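Stultura is a folder of notes and clips on furniture being moved about a room: lamps, small tables, the odd box. It will not teach you interior design.

Kept by Lesia Nechyporuk. Last tidied May 27, 2023, and it shows.

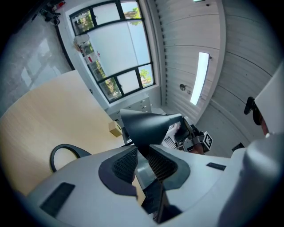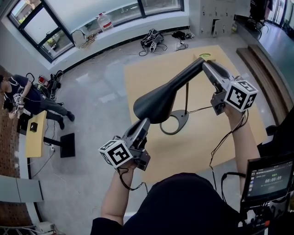 ## What's in it

- `lamps/` – 41 clips. Floor lamps only, the sort with a long arm, a heavy opinion of itself and a flex that follows it everywhere.
- `tables/` – 61 clips. Things set down on tables, things picked up off tables, and the tables themselves when they were in the way.
- `notes.csv` – one row per clip, with a column for remarks. Most of the remarks are mine and some are polite.

The folder called `misc_old` is a duplicate. I keep meaning to delete it.

## Labels

Every clip has an `item` and a `move`. The moves are `lift`, `carry`, `turn` and `put_down`. There was once a fifth, `nudge`, but Pasichnyk and I could never agree where a nudge ended and a carry began, so all the nudges were relabelled in May.

`item` is plain English. A floor lamp is `floor_lamp`, whatever the catalogue would like to call it. The shade, arm and base don't get separate labels. If you need them, Irholm has a parts list, though it was written with chairs in mind.

## Known problems

1. Lamp clips start when the base leaves the floor, except in the first batch, where they start when somebody remembered.
2. Cardboard boxes are labelled `box` whether full or empty. Sorry.
3. Daylight varies a lot near windows. The Vuvetti script evens it out, at the cost of making every floor look like porridge.
4. `put_down` includes three cases of what I would call dropping.

## Using it

Fine for teaching, tinkering and arguments about lamps. Please don't quote the labels as gospel. Corrections go in `notes.csv`, under your own initials, at no more than 100 words each – Pasichnyk's last one ran to 2,000.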